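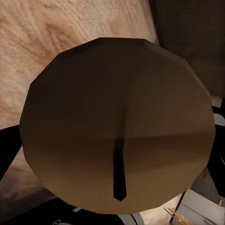

4. Where People Sit in the Evening

6 min read

4.1 From plans to habits

The floor plans in Section 3 told us where the chairs were. The diaries told us where the people were, and the gap between the two turned out to be the most exciting part of the whole project. Of the 308 households that kept a diary in November, a large share owned a matching sofa and armchair set, and a large share of those armchairs held coats, laundry, a guitar or a cat for most of the week. We had drawn them as seats. Their owners had stopped thinking of them that way years ago.

The diaries were short. At 9 p.m. each participant opened the Vunuletti diary app, marked a spot on a sketch of the room, and wrote a line or two on what they were doing there. We ended up with 2,400 usable entries from the three towns of Hotus, Parsons and Timlow. Entries written the next morning were set aside, as were those made from bed (a surprisingly popular choice in Parsons, and a subject that deserves a paper of its own).

Reading the entries in bulk, we noticed how seldom anyone named a piece of furniture by its shop name. People wrote "my end," "the good corner," "by the heat," "Dad's." Teixeira coded these phrases by hand and grouped them by what the seat offered: warmth, a view of the screen, a surface to put things on, or distance from everybody else. The third group was much bigger than we had planned for, so we take it first.

4.2 The value of a surface

We had expected comfort to win. A soft seat, a footrest, a blanket. What came back again and again was the need for somewhere to put a cup. Seats with a table, shelf or cabinet top within arm's reach were used more evenly across the week than seats without one, and this held in all three towns and for every size of household.

The follow-up interviews made the pattern vivid. In one Timlow home the family had carried a low cabinet from the hallway and set it beside the sofa "just for the holidays." That was four winters before our visit. In another, the only armchair anyone fought over was a hard one with a torn cushion, and it stood next to a wide chest where a person could spread out a crossword, a phone charger and a plate. Asked whether they would swap it for a softer chair on the other side of the room, both parents laughed and one of them said she would sooner swap the room.

Material came up too, and we are glad we left space for it in the interview guide. People spoke with real affection about wood, and especially about pale wood, which many of them linked to brightness in the dark months. They also told us which side of a piece faced the seat and where the corners came, because a corner at knee height shapes how a person walks around a room at night. Two participants had turned a cabinet sideways for that reason alone.

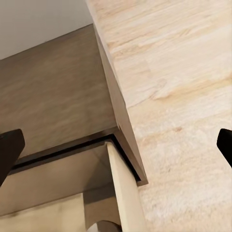
Figure 3. Corner of a piece of wooden furniture beside a pale wooden surface whose grain runs in long wavy bands (rendered view).

None of this shows up in a standard furniture survey, where a side table is recorded as present or absent. We suggest recording reach instead. Our own measure is simple: sit down, stretch out one arm without leaning, and note what the hand can rest on. It takes a few seconds per seat, and the interviewers found that people enjoyed doing it. Several went on to test every seat in the house while we packed up.

4.3 Two centers in one room
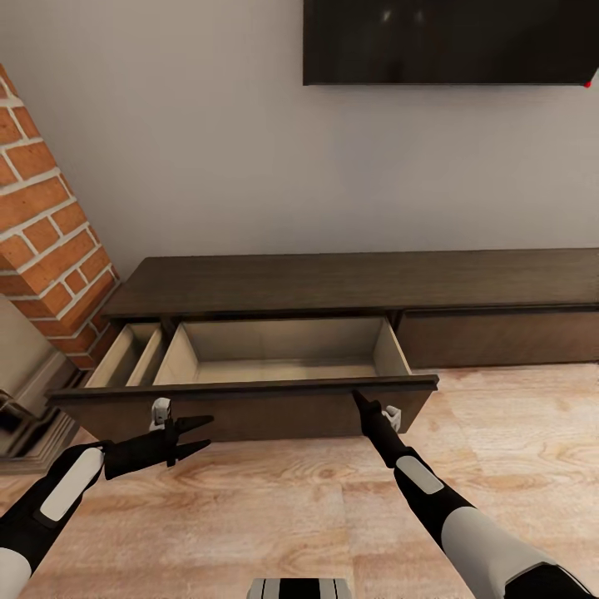
Rooms with both a fireplace and a television gave us our richest material. We had guessed that one would simply beat the other, and in the smallest rooms that is close to what the diaries say. In larger rooms the household tends to split, and the split follows the clock. Early evening entries lean toward the screen, later ones toward the warmth, and a few devoted readers stay by the fire all night. The arrangement of the walls matters a great deal. Where the screen is mounted high on a plain gray wall and the fireplace insert lies off to the left, on the far side of a brick column, a single sofa can't serve both well, and we would expect people to pick a side or add a chair. That is just what happened in the homes with a similar layout. The chair was often borrowed from the kitchen, and it often stayed.

We carried out 11 interviews with households of this type. Most described the second seat as a happy accident. One retired teacher in Hotus called it her "quiet seat" and had moved a lamp over to it; her husband could hear the program and she could half ignore it, and they were still in the same room. We find this a lovely result. Being together while facing different ways is rarely discussed in the literature on living rooms, yet in our diaries it is an everyday way of spending an evening.

Screen height was mentioned less than we expected. A few participants complained of sore necks, and one had propped up the front legs of the sofa with books. Since we did not record viewing angle, we can't say more about it.

4.4 Limits

November is a month for staying in, and our entries lean toward warmth as a result. A summer round in the same towns would be a fine test. Diaries were also filled in by one person per household, so the seat choices of children and visitors are known to us only through that person's eyes. Section 5 returns to this point with the sketches made by younger family members in Parsons.

Related items
Teixeira and Koivisto: Coats on chairs, or what armchairs are for
Pitkänen: Lamp placement and late reading in Timlow homes
Heiskanen and Hyvönen: Kitchen chairs that never went back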